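잔칫집 음악 트는 사람의 겨울 이야기

2022년 2월

오랜만에 글을 올려요. 지난번에 스피커 스탠드 이야기를 쓰고는 한참을 비웠더니 로그인 비밀번호까지 헷갈려서 몇 번을 틀렸네요. 그동안 안부 댓글 남겨 주신 분들, 늦었지만 다 읽었고 정말 고마웠습니다. 저는 잘 지내요. 겨울이라 행사가 뜸했고, 그 김에 몇 년을 미뤄 둔 음악 폴더 정리를 하느라 밤마다 노트북 앞에 앉아 있었습니다.

처음 오신 분들을 위해 잠깐 말씀드리면, 저는 동네 잔치에서 음악을 트는 사람이에요. 디제이라고 불러 주시면 괜히 쑥스러운데 명함에는 그렇게 적혀 있습니다. 환갑, 칠순, 돌잔치, 작은 결혼식 피로연, 동호회 송년 모임 같은 자리에 장비를 싣고 가서 노래도 틀고, 마이크도 챙기고, 사회 보시는 분이 갑자기 못 오시면 사회도 봅니다. 클럽 같은 데서는 한 번도 틀어 본 적이 없어요. 앞으로도 없을 것 같고요, 저는 떡이 나오는 행사가 좋습니다!

1월에는 예약이 딱 하나 있었어요. 완펜 자이디(Wanpen Jaidee) 씨네 시어머님 칠순이었는데, 이 집하고는 인연이 좀 깊습니다. 결혼식 피로연 때도 제가 갔고, 첫째 돌잔치 때도 갔거든요. 그래서 전화가 왔을 때 날짜도 묻기 전에 그냥 간다고 해 버렸어요. 나중에 달력을 보니 다행히 비어 있었습니다. 비어 있지 않은 날이 더 드문 겨울이었으면 좋았겠지만요.
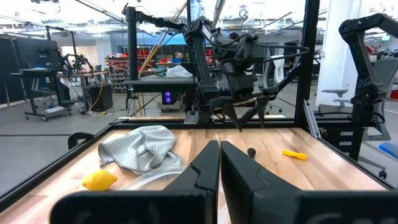
장소는 로사드브리지에 있는 룰투라라는 작은 홀이었어요. 원래는 훨씬 크게 하려고 하셨다는데 시절이 시절이다 보니 가족하고 가까운 친척만 모시기로 했고, 저도 그게 마음이 편했습니다. 테이블 간격을 넓게 잡아 놓으면 홀이 휑해 보일까 봐 걱정을 많이 하시던데, 그럴 때는 음악을 조금 일찍, 작게 깔아 두면 훨씬 나아요. 손님이 문을 열고 들어올 때 이미 노래가 나오고 있으면 빈자리가 덜 눈에 들어오나 봐요. 소리가 그런 일을 해 줍니다.

준비하면서 시어머님이 좋아하시는 노래를 여쭤봤더니 완펜 씨가 종이에 적어서 사진으로 보내 주셨어요. 어머님이 불러 주시는 걸 받아 적은 모양인데, 제목이 정확한 건 거의 없고 "비 오는 날 그 노래", "옛날 드라마에 나온 여자 가수" 이런 식이었습니다. 저는 이런 신청 목록을 정말 좋아해요. 하나씩 찾아가는 재미가 있거든요. 가사 한 줄만 가지고 검색을 하다가 엉뚱한 노래에 빠져서 새벽까지 듣기도 하고요. 결국 여덟 곡을 다 찾아냈는데, 마지막 한 곡은 완펜 씨가 전화로 흥얼거려 주셔서 겨우 알았습니다. 본인도 잘 모르는 노래를 어머님 흉내 내면서 불러 주시는데 둘이서 한참 웃었어요.

정리하다 만난 노래들

폴더 정리 이야기로 돌아가면, 제가 가진 잔치용 음악이 중복을 다 빼고 982곡이더라고요. 훨씬 많은 줄 알고 있었어요. 같은 노래가 이름만 다르게 여기저기 들어가 있던 거예요. 어떤 건 제목 앞에 번호가 붙어 있고, 어떤 건 가수 이름이 틀려 있고, 어떤 건 그냥 "트랙"이라고만 되어 있어서 하나하나 눌러서 들어 봐야 했습니다. 그래도 그렇게 듣다 보니 행사장 얼굴들이 같이 떠올라서 지루하지는 않았어요. 이 노래에는 그 집 삼촌이 의자 위로 올라가셨지, 이 노래에는 신부 친구들이 다 같이 울었지, 하면서요.

분류는 이렇게 바꿨어요. 예전에는 연대별로 나눠 두었는데, 현장에서는 연대가 별로 도움이 안 됩니다. 지금은 손님 들어오실 때, 식사하실 때, 케이크 자를 때, 어르신들 일어나실 때, 아이들 뛰어다닐 때, 그리고 집에 가실 때로 나눴어요. 특히 집에 가실 때 폴더는 새로 만든 건데 아주 마음에 듭니다. 마지막 곡이 끝나고 갑자기 조용해지면 다들 허둥지둥 외투를 찾으시잖아요. 그때 잔잔한 노래가 몇 곡 더 흐르면 인사도 천천히 하시고, 남은 떡도 싸 가시고, 주차장까지 가는 걸음이 느긋해져요.

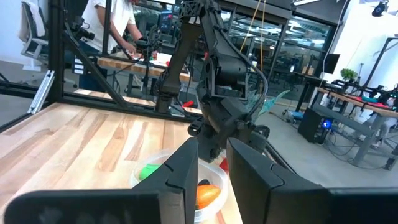

식사 폴더는 아직도 고민이 많아요. 너무 느리면 졸리고, 너무 신나면 어르신들이 숟가락을 놓고 박수를 치십니다. 박수야 고맙지만 국이 식잖아요. 요즘은 가사가 없는 연주곡을 사이사이에 끼워 넣는데, 남편은 백화점 같다고 싫어하고 저는 좋아합니다. 혹시 식사 때 틀기 좋은 연주곡 아시는 분은 댓글로 좀 알려 주세요. 색소폰은 많으니까 색소폰 말고요!

장비 이야기 조금

장비 궁금해하시는 분이 꼭 계셔서 적어 둡니다. 작년에 새로 들인 보론 믹서를 이번 칠순에서 처음 제대로 써 봤어요. 채널이 많지 않고 버튼이 큼직해서 어두운 홀에서도 헷갈리지 않는 게 제일 좋았습니다. 이전에 쓰던 건 손잡이가 다닥다닥 붙어 있어서, 마이크를 줄인다는 게 음악을 줄여 버린 적이 한두 번이 아니었거든요. 한 번은 축사하시는 분 목소리만 쏙 빼 버려서 그분이 입만 벙긋벙긋하셨는데, 지금 생각해도 얼굴이 화끈합니다.

마이크는 두 개를 챙겨서 번갈아 드리고, 한 분이 쓰고 나면 커버를 새것으로 갈아 끼워요. 커버는 900원짜리 묶음을 사 두고 아끼지 않고 씁니다. 귀찮아 보여도 앞에서 갈아 끼우는 걸 보여 드리면 다음 분이 훨씬 편하게 받으세요. 노래를 안 하시겠다던 분도 새 커버를 보면 슬쩍 손을 내미시고요.
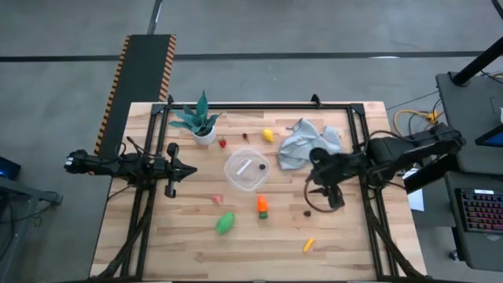
나무 테이블과 검은 로봇 팔 두 대

케이블은 색깔 테이프로 표시하는 방법을 몇 년째 쓰고 있어요. 스피커로 가는 선은 노란색, 마이크는 초록색, 노트북은 파란색. 집에서 감을 때 표시한 쪽이 바깥으로 오게 감아 두면 홀에 가서 풀 때 시간이 꽤 줄어듭니다. 다만 테이프가 오래되면 끈적끈적해져서 봄마다 한 번씩 다 떼고 다시 붙여야 하는데, 올해는 조금 일찍 할까 해요. 라디오 틀어 놓고 거실 바닥에 앉아서 하면 은근히 재미있는 일입니다.

그날 이야기

칠순 당일에는 일찍 도착해서 소리를 맞췄어요. 룰투라는 천장이 높아서 저음이 좀 웅웅거리는 편이라, 스피커를 벽에서 떼어 놓고 낮은 소리를 살짝 줄였더니 괜찮아졌습니다. 홀 매니저님이 따뜻한 유자차를 주셔서 그걸 마시면서 앉아 있는데, 손님이 오시기 전의 조용한 홀이 저는 참 좋아요. 의자는 가지런하고, 꽃 냄새가 조금 나고, 어디선가 주방 소리가 들리고요.

어머님은 보라색 한복을 입고 들어오셨는데, 첫 곡이 나오자마자 걸음을 멈추고 저를 쳐다보셨어요. "비 오는 날 그 노래"였거든요. 찾느라 고생한 보람이 거기 다 있었습니다. 제가 괜히 눈물이 나서 믹서만 들여다보고 있었어요.

음식은 완펜 씨가 단골로 다니는 라타나폰이라는 식당에서 맞춰 왔어요. 잡채하고 전 옆에 레몬그라스 향이 나는 국이 같이 놓였는데, 두 집안 입맛이 한 상에 올라온 게 어찌나 보기 좋던지요. 저도 한쪽에서 한 그릇 얻어먹었습니다. 국물이 새콤하고 매콤해서 추위가 싹 가셨어요. 그 집 국을 다시 먹고 싶어서 일부러 로사드브리지에 갈 핑계를 만들고 있는 중입니다.

식사가 끝나고는 다 같이 자리에서 손뼉만 치기로 했었는데, 손주가 먼저 앞으로 나와서 빙글빙글 돌기 시작하니까 어머님이 못 참고 일어나셨어요. 그러고는 한 손으로 치맛자락을 잡고 어깨춤을 추시는데, 칠순이 아니라 스무 살 같으셨습니다. 완펜 씨도 결국 마이크를 잡았어요. 전화로 흥얼거려 주셨던 바로 그 노래를 끝까지 외워 오셨더라고요. 어머님 몰래 한 달을 연습했다고 합니다. 저는 반주 키를 한 음 낮춰 드렸을 뿐인데 나중에 고맙다고 손을 꼭 잡아 주셔서, 장비 싣고 오는 길 내내 마음이 따뜻했어요. 밤 9시가 넘어서 집에 왔는데 배가 하나도 안 고팠습니다.

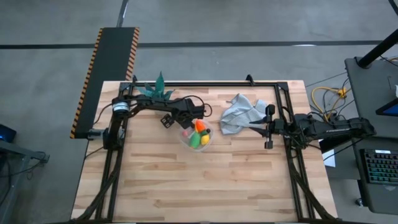 봄 예약 안내

봄에는 다시 조금씩 움직여 보려고 합니다. 작은 모임도 반갑게 갈게요. 손님이 몇 분 안 되어도 괜찮고, 마당이나 옥상처럼 바깥에서 하시는 것도 좋아요. 바깥에서 하실 때는 전기를 어디서 끌어올 수 있는지만 미리 알려 주시면 긴 연장선을 준비해 가겠습니다. 날짜가 바뀌는 건 요즘 다들 겪는 일이니 미안해하지 마시고 편하게 전화 주세요. 옮긴 날짜에 제가 비어 있으면 그대로 가고, 겹치면 같이 머리를 맞대 보면 되지요.

신청곡은 제목을 몰라도 됩니다. 흥얼거려서 녹음해 보내 주셔도 되고, 어느 집 잔치에서 들었는지만 알려 주셔도 찾아볼게요. 다음 글에는 아이들 뛰어다닐 때 폴더에 들어 있는 노래를 몇 곡 골라 올리겠습니다. 조카한테 검사를 한번 받아야 해서 며칠 걸릴 것 같아요. 다들 감기 조심하시고, 따뜻한 국 많이 드세요!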